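Mallville Robotics Club Takes Its Laundry Project to the Spring Showcase

MALLVILLE, April. I'm Beverley Hollis, I run the after-school robotics club at Mallville High, and I get to write our press release this year, so bear with me! Our students are headed to the regional showcase with a project called Ino, and I couldn't be prouder of them.

Ino is all about clothes. The kids wanted a robot that could tidy a bedroom (no mystery where that idea came from), and they quickly found out that soft things are hard to teach. A block stays a block. A sweater turns into something new every time you touch it. So before any arm moves by itself, the students do the job by hand with a gripper, over and over, and record each try. They do it at home, on their own beds, with whatever is in the drawer.

So far they've logged 1163 tries, and 942 of those made it through our checks and into the training set. The rest went in a folder the kids named "Nope."
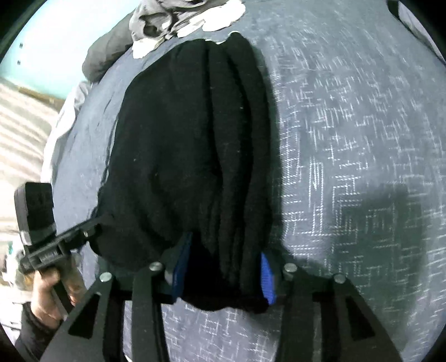

Güven Demirtaş told me he expected the programming to be the tough part and was surprised by how much time went into deciding what counts as a good grab. He said the team argued for a whole afternoon over whether picking up two socks at once should pass, and that he still thinks it should.

It didn't pass, by the way. I stayed out of it.

The blue pads on the fingers took a few rounds too. Our first set was too smooth for knits, and the ribbed ones we use now came out of a lunchtime sketch. Tiloson, a machine shop over on Gündoğdu Street, let us use a workbench and gave us a box of spare bolts, and we're very grateful for both.

At the showcase each team gets 20 minutes to present, and then the judges ask questions. We're doing a practice run in the school library first, starting at 4:30 p.m., and everyone is welcome. We'll have 30 chairs out, plus cookies. If you have odd socks you don't need, bring those along and drop them in the bin by the door!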